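Phone packing cell: what the "near miss" label leaves out

The summary that went out after the fault on the two-arm phone packing cell called it "a minor grip event with no lasting effect." I have read the log and I don't think either half of that holds up.

Some background for anyone outside the Koter group. The job is small on paper. One arm deals with the tray and its lid, the other deals with the phone, and both work over the same patch of table. The software from Otier is supposed to keep them out of each other's way and stop everything if a finger pushes harder than it should. We were told the stop had been proven over 2000 cycles at Kemudano before it ever reached us. 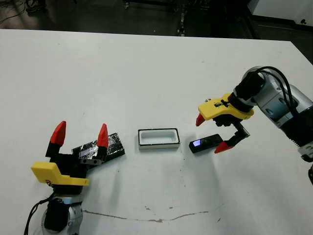

On the run in question the right gripper went down for the phone and kept going. The fingertip met the table, the force reading climbed, and the stop did not come until 21 seconds later, when Irena Mazurek hit the button. The arm was holding position and pushing the whole time. The log shows the software had the force reading. It filed it under "contact expected" and carried on, so the sensor did its part and the rule that reads the sensor did not.

That matters for how we fix it. The proposal from Otier is to lower the force limit. Fine, but a lower limit on a check that was being ignored gives us a lower number to ignore. I asked which of the 2000 cycles included a finger landing on the table beside the phone. The answer I got back was that table contact was "covered by the general case." I would like to see the general case.

There is also the matter of the other arm. When the right side is stopped by hand, the left is meant to freeze with whatever it is holding. According to the log it finished its move first. It was carrying a part over the tray at the time, and the most it could have done was drop it. Put a person's hand there to clear a jam – which people do, whatever the sign says – and I would stop using the word "minor."

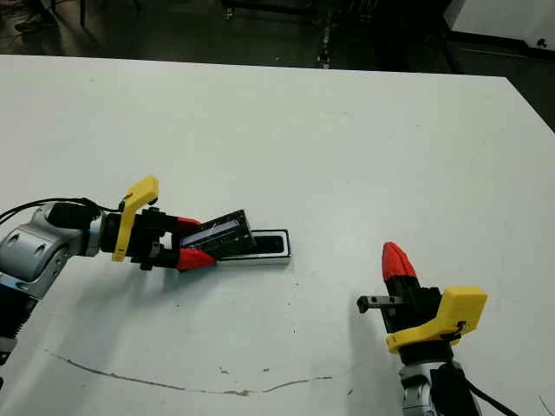

What changes for now

Speed on both arms stays at 60 percent of the normal setting. Clearing the table by hand is allowed only with power off to both arms, and pausing the program does not count as power off. The person running the cell keeps the stop button within reach and does nothing else during a run.

Brzozowska has offered to go through the stop rule line by line with Irena in June, and I would wait for that before anyone signs the cell back to full speed. If the review finds the delay was a one-time glitch, as the summary suggests, I will print that in this newsletter. So far I have seen no evidence for it. Logs are on the shared drive for anyone who wants to check my reading of them.

Koter Group Newsletter | May 27, 2021 | Questions and corrections: contact the newsletter desk | © 2021 Koter | Back to top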